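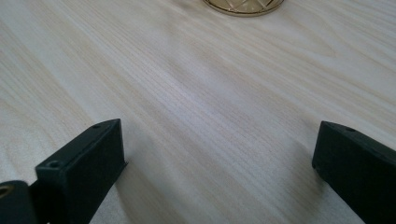 The tables are staying

Members who wrote in about the Pomeleck tables will be pleased to hear they have been read, every one of them, including the one in green ink. The answer is that the tables are staying. They are pale, they have rounded corners, and they show every crumb from the far side of the room. We paid $87 apiece for them at the Pirkau clearance in May and we are not going through that car park again.

The chief complaint is that they look like wood and ask to be treated like something else. Fair enough. The grain is light and fine, and under the ceiling lights it goes shiny in a band across the middle, so anyone sitting opposite the window thinks theirs hasn't been wiped. It probably has. Move your head a bit to the left and check before you write to us.

For those doing the wiping: warm water, a soft cloth, and go along the grain. The lemon spray under the sink is for the sink. Somebody has been using it on the tabletops with real commitment, and the result is a faint stickiness that collects the sleeves of jumpers.

Then there is the matter of what lives on top. The tables were put in as clear working space, and for nearly a whole afternoon they were. Now each one has grown its own small population of cups, tubes and shiny round things that might be coasters and might be lids off something. We have a perfectly good Kauppinen shelf unit along the back wall, bought to hold precisely this sort of stuff, and at last look it was holding a phone book.

A word about the cup arrangement. Standing a tube upright in a small glass of something grainy is a neat trick, and we can see why it caught on. It keeps the thing on its end and it takes up less room than a tray. A small clear glass is also very easy to lose against a pale tabletop, 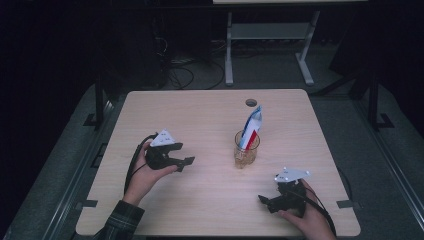

so please keep it toward the middle, well away from elbows, and away from the hole at the far edge. That hole is a grommet for cables. It is not a bin, a pen holder or a drain, though it has been tried as all three. Anything grainy that goes down it comes out on the carpet, and the vacuum has had a hard enough year.

Cables, while we're on the subject, should go over the edge of the table without a big loop for the next person to put a knee through.

If you would like a cup with a bit more weight to it, the Poretti catalogue is on the hook by the kettle. There are 112 pages of it and most of them are soap dishes, but the heavy tumblers are toward the back. Orders go in at the end of the month. We have 30 of the old plastic ones in a box as well, free to a good home – or any home.

Coats still go on the hooks. The tables may look wide enough, but they aren't for coats.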